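Grokum Flusinen Suture Pad, Skin and Subcutaneous Practice Model

The Flusinen is a practice tissue pad for instruction in wound closure. It is intended for skills labs, residency programs, veterinary schools and individual students. The pad is supplied uncut, so that the user or instructor sets the length, depth and direction of each incision. It is not sterile and is not intended for clinical use.

Surface and layers

The pad is cast in three layers. The upper layer has a skin texture with fine creases and pores, molded from a master and not printed. The middle layer is softer and tears if a bite is taken too shallow or tied too tight. The base layer is mesh-backed and holds the pad flat under tension. All three layers are bonded across their full area, and the bond holds when a needle is levered against it.

The top layer develops dry flakes as it ages and is handled. Flaking is a surface condition and does not affect needle penetration or thread holding. Loose material can be lifted off with adhesive tape. Do not apply mineral oil, silicone spray or petroleum jelly to restore the finish. These soften the top layer and knots will pull through it.

Incisions

Straight incisions should be made with a No. 10 or No. 15 blade in one pass. Leave a finger's width of intact surface between parallel incisions. Cuts placed closer than this share tension, and closing one will open the other. Curved and stellate incisions are possible but shorten the working life of the pad.

The wound edges gape when the top layer is fully divided. If the edges stay together after the cut, the blade has not reached the middle layer and the pass should be repeated along the same line.

Wet work

The pad accepts the Grokum red wetting solution, sold separately. Apply it into the open wound with a dropper and allow it to settle before the first stitch. The solution gives the cut faces a moist, reflective finish, which makes it harder to judge the depth of the exit point and is closer to working conditions than a dry pad. It stains the surface on both sides of the incision. The stain is permanent on the top layer and should be expected.

Closure

The pad is suited to simple interrupted, vertical mattress, horizontal mattress and running stitches. For simple interrupted closure, place each stitch perpendicular to the incision and tie before loading the needle for the next. With correct tension the edges meet and only a thin line remains between neighboring knots. Blanching does not occur in the material, so overtightening must be judged by puckering of the surface.

Black thread is recommended for teaching. Knots and trimmed tails remain easy to distinguish against the pad and against the red solution. Tails should be left long enough to grasp for removal.

When the needle tip emerges at the far margin, take hold of it behind the point and follow the curve of the needle on extraction. Pulling straight out enlarges the exit hole and damages the middle layer.

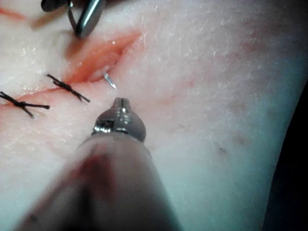 Specifications

Model: Flusinen
Construction: three bonded layers, mesh-backed base
Surface: textured, creases and pores
Rated needle passes: 3,000
Weight: 600 g
Pads per carton: 2
Latex: none
Storage: flat, away from direct sunlight, in the supplied sleeve

The needle pass rating applies to a reverse cutting needle used across the full area of the pad. Repeated passes through one site will wear that site sooner. Taper point needles may be used, but drag is higher in the top layer and students often bend them.

Compatible holders

The pad can be used loose on a bench with a non-slip mat. For two-handed tying and for instrument work from above, the Muli clamp tray is preferred. The Muli grips the mesh base on two opposite sides and leaves the full upper surface clear. Side tension is set with a thumbscrew. Start with the screw at its lowest setting and increase until the wound gapes to the width required by the exercise.

The older Brundow tray is 4 mm too narrow for this pad. Trimming the pad to fit exposes the layer edges and voids the warranty.

Care after use

Remove all thread before storage. Cut each stitch beside the knot and draw it out from the opposite side. Check the wound for broken needle tips. Rinse with cool water, blot with a lint-free cloth and let the pad dry fully before returning it to the sleeve. Dust both faces lightly with cornstarch if they feel tacky. Do not autoclave, machine wash or heat dry.

Discard the pad when stitches no longer hold at normal tension in uncut areas. Used pads can be disposed of with general waste after sharps have been removed.

Revision notes

The present version replaces the one supplied before May. The mesh has been moved 1 mm lower to reduce needle snagging on deep bites, and the top layer is slightly firmer. The part number is unchanged. Cartons of the current version carry a green dot beside the lot code.

Ordering

Sold by the carton. Institutional pricing applies to orders of 1,000 pads or more per academic year, delivered in scheduled lots. The red wetting solution, Muli tray and replacement sleeves are listed under Accessories. Thread, needles and instruments are not included.

For curriculum questions, custom pad sizes or lot certificates, write to Golnar Akbari, Training Products, and include the lot code printed on the sleeve.

Contact | Returns | © Grokum Training Products. All rights reserved. | Back to top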